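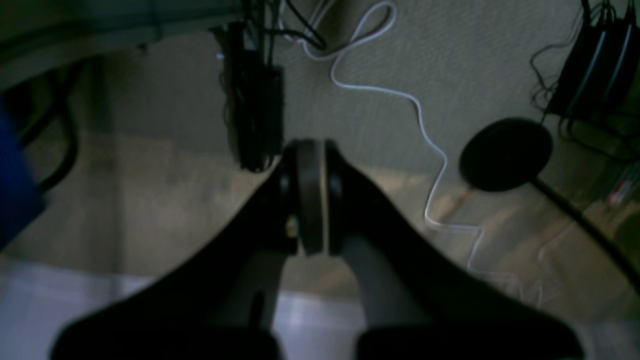
How to Hand the Folding Over to a Robot and Still Get Along With Your Coworkers

So management has bought a folding robot. At Firnard, where I run the garment finishing room, we got ours in October. By the end of the first week the people who used to fold shirts had become people who watched a machine fold shirts, and had opinions. If you're about to go through the same thing, these steps may save you a few meetings.

Step 1. Decide who does what before it gets switched on

Write down every job the folders do now. I mean all of it, including checking for stains, pulling bad seams and knowing which customer hates a crease across the chest. Our list ran to 72 items. The sales sheet had covered one of them.

Souad Mansour, our best folder, took the list home and marked the items she would be glad to lose. Start with those.

Step 2. Give the robot the boring shirts

Plain, dark, one size, one fabric. Save the ones with buttons and drawstrings for later, or for people. Put one shirt down at a time and smooth out the big wrinkles if you're just getting started. You will feel silly ironing with your palms for a machine. It passes.

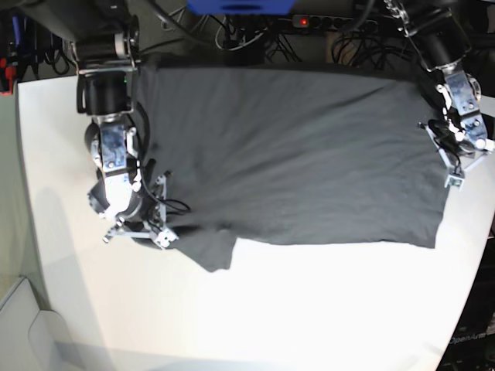 Both arms at the dark gray fabric, one at each end.

Step 3. Name a person to stop it

One name per shift, written on the wall. When Davoud Nouri and I were both "sort of" in charge, we each assumed the other one was watching, and a sleeve spent its lunch break in a gripper. Whoever has the job can pause the robot at any time without asking, and doesn't have to fill out a form about it afterward. We had a form. It was two pages long and the number of reported stops was wonderful.

Step 4. Change the targets

Our old target was 300 shirts a shift per folder. Keep a number like that on the board and people will quietly fold next to the robot to make it look good, then go home tired. We now count rejects and rework for the whole room. Nobody's name is on it.

Step 5. Pay for the new work

Resetting a shirt, spotting a bad grip and teaching the next person are skills. Constanza Sosa asked for a new job title and a raise to go with it. She got the title the same Friday. The raise took nine weeks, so ask for both in writing - and early.
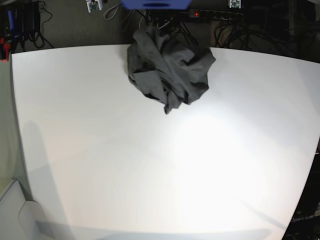 What should I do with a shirt the robot gives up on?
Pause the arms, wait until they stop moving, then take the shirt off the table and fold it by hand. If the same kind of shirt fails again, take that style off the robot's list and tell whoever runs the next shift.

Step 6. Hold a short talk at shift change

Ten minutes, standing up. The outgoing person says what got stuck and what got skipped. Leave the laptop closed, or someone will bring slides.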